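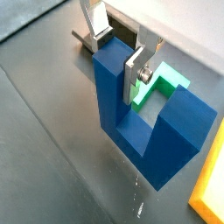 Pakgate is an indoor team sport for two sides of six players, played mostly in school halls. A point is scored when the ball is carried, not thrown, through the opponents' gate. The gate has two uprights joined at the bottom and is open at the top, the same form as the blue U-shaped block standing on the grey tabletop. A match has two halves of 13 minutes – the clock is stopped only for injuries.

The first written rules were made by Mutua Swai and Guadalupe Cervantes and came into use on 2012-03-01. The league season ends in May.
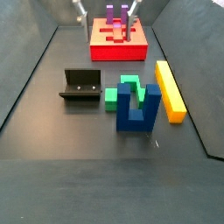 Category: Rules and fouls

A player who touches an upright while scoring loses the point. Holding is punished with a free carry, and after three fouls the player must leave the court until the next half.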